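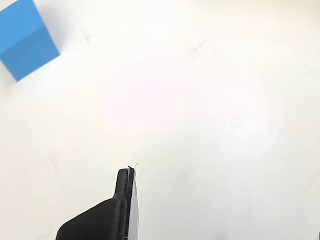

4.2 What we asked people to do

Figure 4. A white tabletop with two faint grey cross marks.

I'll start with the listening task, as it's the one I get asked about most (and the one I'm fondest of!). We had 50 people, all of them new to any kind of gratitude practice, and every evening for four weeks they wrote a short note to somebody who had helped them, however small the favour. They didn't have to send it. The other half of the story is the comparison group in Munatholm, who wrote about what they'd eaten that day – dull, I know, but it kept the amount of writing the same.

My colleague Ga-eun Pyo wanted a limit of 500 words a note, and I thought that was far too generous. Most people stopped after a few lines anyway, so we left her limit in place and hardly anyone got near it.

Then came the listening itself. Each person heard 2 recorded stories, one from a man who'd lost his job and one from a girl who'd been left out at school, and told us how they thought the speaker felt. We scored the answers with the Edden scale, which I like for its plain wording, though it does get a bit woolly around embarrassment.

We'd planned to begin in December, but people are busy and tired then, and a gratitude diary over the holidays is asking for odd results, so the first notes were written in January 2021 instead.

The note writers did score higher on the school story. On the job story I can't see much between the groups, and I've gone back and forth over why. Perhaps more of us remember being left out than being laid off? I come back to that in the next section, along with the people who skipped evenings.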